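Re: [cell-practice] Clearance rule for open racks

3 comments | 0 shares

> Section 4 of the Midero draft sets 50 mm between the gripper and any fixture.
> Does that apply to the rack itself? We can't place stemware with it.

No. The rack is the target, so 4.2 (contact force) applies. 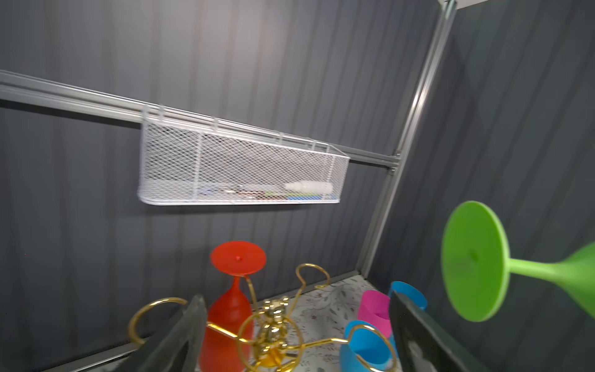

Fixture labeling needs its own clause. At Clandcombe we list every item as target, fixture or load. A mesh basket hung from a rail is a fixture, and its contents are load. A glass hanging upside down on the rack is also load. Please send wording before the January revision.

Escobar cell group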